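The Fernau group's result sounds better than it is. Two arms, one jewellery box, 292 demonstrations, and a policy said to cope with "household clutter". I have read the paper twice and still can't find the household.
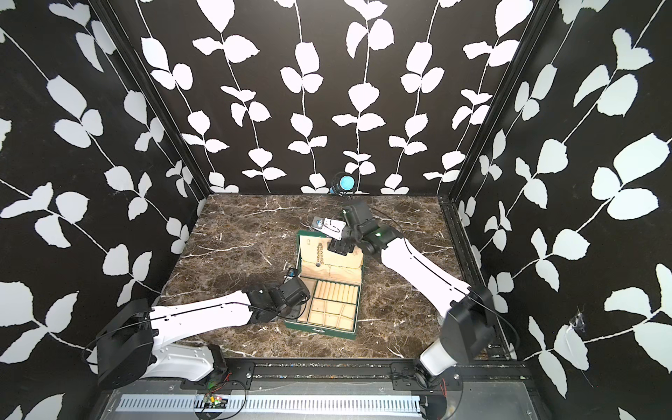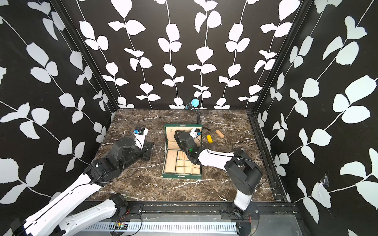

The two-arm cell with the green jewellery box open on the table.

Every trial used the same cell and the same box. Damián Paredes, the lead author, calls the 48 test runs varied – the objects move a little, the walls never do. We heard similar claims in 2021. I'd like to see it try four other boxes, in somebody else's lab.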